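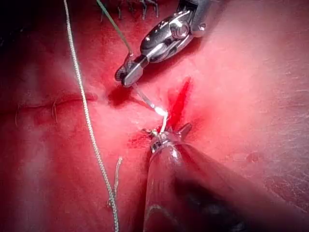 Two instruments at the suture site, seen from the wrist-mounted camera.

Thread is a poor thing to model. It bends, twists and frays, and a planner that treats it as a chain of short rigid links loses track of it as soon as it crosses itself. The group at Vevitow led by Wanda Quintanilla has stopped trying to predict the whole strand. Its controller, Vuno, estimates only the part between the two sets of jaws, and recalculates that estimate 32 times a second.

The method has two stages. A network trained on 1000 recorded handovers proposes a grasp point on the thread. A second, smaller model then scores the tension likely to follow and rejects any proposal that would pull on the edge of the wound. Rejected proposals go back to the first stage, up to 3 times, before the arms pause and an operator takes over.

Braided suture is the harder case — the loose fibres at a cut end confuse the estimate of where the strand stops.
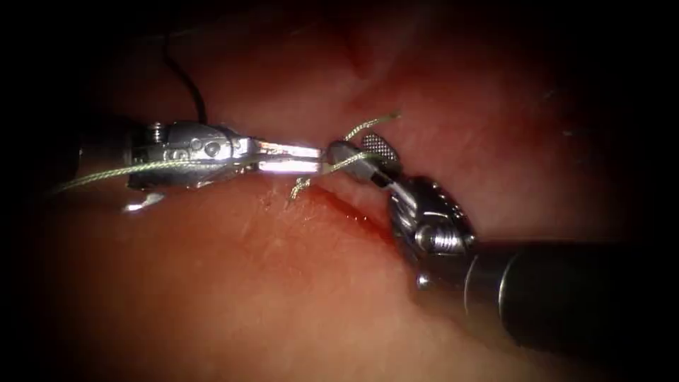

Imani Baptiste of Holloway doubts that the tension score will carry over to other tissue, and would like to see it tested against a measured force before anyone relies on it. Quintanilla accepts the point. A force sensor built by Sonley is due to be fitted to one arm in January, and the scoring model will be retrained on its readings.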